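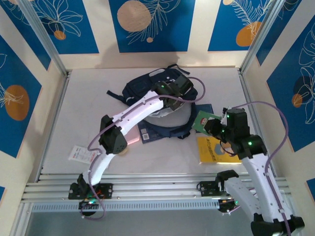 Page last modified: October, 6:14 am

List: hirnton-schoolbags
Subject: Re: what goes in first??

Quick one before work, coffee in other hand, so forgive the typing. Replying to the whole thing below, answers are in order more or less.

> Hi all, new to the list, found you through the Yap board.
> My daughter starts at Hirnton Middle after the fall break and she's
> coming from a school where everything stayed in the desk. So we have
> never really packed a bag. I got her a backpack and a pile of
> notebooks and we tried it last night and everything ended up in a
> heap at the bottom. Soft covers bent already.
> Questions:
> 1) do you pack by size or by class?
> 2) where do cards go? she has a library card and the bus card and
> she will lose both
> 3) is it bad to lay the bag flat to pack it, my mother says it has
> to stand up
> 4) how heavy is too heavy. ours came to 4000 grams on the kitchen
> scale and that's before lunch
> Also is the Fallirdale trip a separate bag or the same bag?
> Thanks and sorry for the long mail

Welcome! Not long at all, you should see what we got in August.

3 first, it's the easy one. Flat is fine. Flat is better for kids, I think. Bag on its back, straps spread out to the sides so they're not bunched up under it, everything you want to pack laid out around it where you can see it. Like the navy one up top, books and notebooks on the table and the bag at the back. Light lining helps a lot by the way, that one has white inside and you'd spot a pencil in there. Ours is black inside and things go in and that's the last of them until June.

Your mother isn't wrong, you do have to stand it up at the end. Zip it, stand it, give it one shake. If it falls over forward the heavy stuff is in the wrong place, take it out and go again.

1) Size. We did by class for a whole year and it was a mess. Biggest and stiffest goes against the back panel, then down from there. Soft covers go between two stiff ones. That pale pink notebook in the picture, tucked in next to the dark blue booklet, that's the kind that gets its corners bent if it goes in last, so it goes between things. Thin booklets the same. The yellow book I'd put in early, against the back.

By class only works if she has a folder per class, and then it's the folders you sort and it comes to the same thing.

One problem with dark blue everything. Two dark blue covers on that table and one of them is a booklet and one is a notebook, and at 7 in the morning with one eye open they're the same object. And then it's a navy bag. Put a strip of tape on the spine, any bright color. We use yellow for math, green for science and whatever's left for the rest. Do it before the first day, you will not do it after. I have a roll of orange tape that has been "for the spines" since last year.

2) cards. OK so cards are the whole reason I own a flashlight. Things we tried:

- front pocket. Fine until it's also the snack pocket
- inside a notebook as a bookmark. Do not. The notebook gets handed in and the card goes with it for a week
- lanyard. Worked great, she hated it
- small zip pouch clipped to the ring inside the bag. This one stuck

Cards go in last and they come out first, and they get a spot that is only for cards. A bright one is a help, a green card like that shows up against a dark notebook just fine. A white one at the bottom of a white lining, good luck. Write the number from the bus card down somewhere at home, the replacement desk asks for it and if you don't have it you get the long form. Ours is form 539 and I could recite it.

Loose bits: get rid of them before you start. Paper tags, round thingies, whatever comes off the bottom of the last bag. I count a bag as packed when there's nothing small left on the table. If it's left over it either has a pocket or it goes in the trash. Price tags especially, they get in the zipper teeth.

4) 4000 is a lot for sixth grade, if you ask me. Not a doctor. Ours was up there too and when we took it all apart there were three half-used notebooks and a jar of paint. Things to check:

- the bag itself, weigh it with nothing in it. The big Vevora one we had was heavy before you put a pencil in it. Looked great.
- hardcover books that could live in the locker. Ask, the homeroom teachers will usually say which
- water bottle. Send it half full, there's a fountain by the gym
- pencil case. Ours lost 300 grams when we took out the second set of markers. Three hundred! of markers

Then weigh again with lunch in, because lunch is real too and its going on the same shoulders. And both straps, shortened so the bag sits up on the back. They'll let them out again by the second corner but at least you tried.

Fallirdale: same bag, emptied. Don't buy another. Everything out the night before and the only things that go back in are lunch, water, jacket, one notebook, something to write with. Plus the permission slip if it hasn't gone in yet, front pocket, they colect them at the bus. Leave the school books out in a pile on the table in the order they go back, then the next evening it takes five minutes. Bus leaves early, check the sheet for the time, I had it wrong last time and we ran.

Oh and let her do the packing. You lay out, she packs. Or she lays out and you keep quiet, which is harder. First week it takes forever. We did it right after dinner at the same table every night and by the second week I was only getting called in for the zipper.

Somebody asked last month about labels that survive the wash, I haven't forgotten, will write that up separatly. Iron-on ones are fine on the straps, that's the short version.

Have to go, bus is here

– H., two kids at Hirnton, one more to come

Contact the list owner | © Hirnton School Bags List | Back to top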